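Re: [lendbridge-hosts] Mid-stay cleans and the linen question

4 comments · Share

Lachlan Rutherford wrote:

> We have 19 units in the Pugh building now, all one-bedrooms, and most of the
> bookings are corporate people staying three weeks or longer. Until this spring
> we did a full clean every seven days with fresh sheets and towels. The new
> cleaning contract puts that at $55 a visit before laundry, and I'd like to go
> to every ten days.
>
> Has anyone on the list made that change without losing guests? Also, do you
> let people opt out altogether? I have one tenant who has turned the cleaners
> away four times and wants the money back.
>
> Lachlan

Lachlan,

We went from seven days to ten at Olis two years ago and then went back to seven for sheets and towels only. The full clean stayed at ten. I'd suggest starting where we ended up.

The trouble with ten days is that it doesn't land on the same day of the week. Guests who work regular hours want to know that the cleaner comes on Wednesday, and they clear the counters the night before. When the visit moved around, our cleaners kept walking in on people who were on calls or asleep. They'd leave, come back in the afternoon, and we paid for both trips. If your contract allows it, fourteen days for the full clean and seven for linen is easier to schedule than ten for everything.

On cost, a linen drop takes one person a few minutes per unit if the guest strips the bed. We leave the clean set in a bag inside the door and pick up the used one. Most guests are fine with it. A few want the bed made for them, and we charge for that.
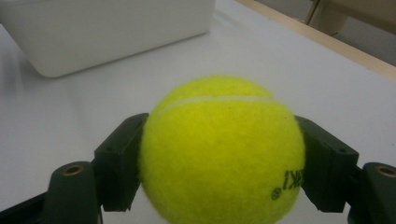 Laundry is where you can lose whatever you save on visits. Pestum does ours and they bill by weight, so thick bath sheets cost more every single week than plain towels. We switched to lighter towels and nobody wrote in about it. We kept our comforters in-house, and those go in the big dryer at Olis between stays. A tennis ball goes in with each comforter to break up the clumps in the filling. Use old ones you have washed by themselves first, and keep the heat low. Our last invoice from Pestum was $1364 for the month, and comforters would have put it well past that.

As for opting out, we do allow it, but only in writing and only for the linen. The full clean is in the agreement and we hold to it. It's the one time somebody from our side sees the inside of the apartment, and we've found a leaking trap under a sink and a dead smoke alarm that way. A guest who skips linen gets no credit. We used to give one, and it turned into a small negotiation at the end of every stay – people remembered skipping more weeks than we had on the sheet.

For your tenant with the four refusals, I would look at what the booking says. If cleaning is listed as included in the rate, I don't think you owe anything back. If it's a separate line, you may. Lendbridge bookings show it as a separate line by default unless you changed the template, so check that before you answer him. I'd also ask him why. We had a similar case and the guest just didn't like people in the bedroom when he was out. We moved his visit to 5:30 when he was home and that settled it.

One more thing on the contract. Ask whether $55 is for any one-bedroom or up to a certain size. Ours had a limit of 900 square feet in the small print and two corner units were over it.

I can send you our guest sheet on linen days if you want something to copy from. It's a page long and needs updating, but the wording on refusals has held up.

Reply to list · Shared 2 times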